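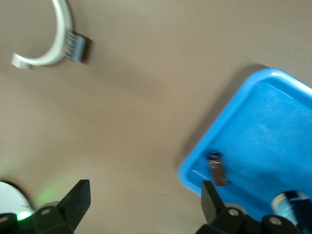
Session 9: Laying out the table for a two-arm kit sorter

These notes go with the Wednesday, April 11, 2018 bench session. Read them before you touch either arm. The software side (camera calibration, the Weldu job files) was covered last time and is not repeated.

The job

The sorter takes loose parts off a tabletop and puts them in a tray. Each kit for the Pevo repair class needs the same set, and until now Kalkidan Woldegiorgis has packed them by hand at the shop. We need 50 kits by July. The parts differ a lot in shape, so one grip setting will not do for all of them.

Zones

Divide the table into a left zone, a tray zone and a right zone. Each arm picks only from its own side. Both arms may enter the tray zone, but never together. The job file has a lock for this, called tray_busy. An arm sets it before crossing the line and clears it after it has backed out.

Put small parts with a clear top, such as the button and the domes, in the left zone. Flat or open shapes go right. Leave enough space between parts for the fingers to come down open. If two parts touch, the arm will often push the second one while closing on the first.
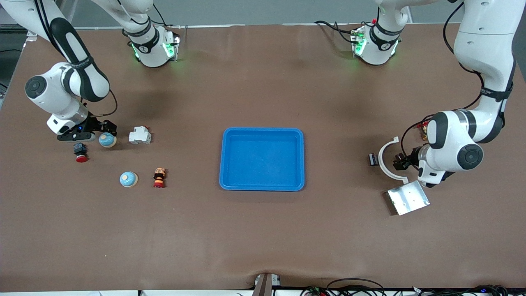 Curved parts are picked across the band, never along the arc. Close slowly and stop on contact. For the drilled metal plate, grip the long edges and keep the finger tips a little above the table. Mulugeta Fikre set that height at 2 mm in the current file. If you change the finger pads, measure again.

Round parts roll on the pads if the grip is off center. Open, move back to the approach point and try again. Do not correct sideways with the fingers closed.

Checks before a run

Run both arms to home and confirm the cables do not pull at the wrist.
Check the screws on the finger mounts by hand. The Soltley driver is in the top drawer.
Open and close each gripper with nothing in it.
Put the tray on its taught position and do not move it after the first pick.
Step through one full kit at low speed with a hand near the stop.

Logging

Write down every missed pick with the part name, the arm and what you saw. "Dropped" is not enough. Say whether the part slipped, tipped or was never held. We want 1,000 logged picks before we adjust the Altia grip table again, as the last change was made from too few.

For next time

Draw the three zones to scale for your own bench and mark the approach point for each part. Bring the drawing on paper.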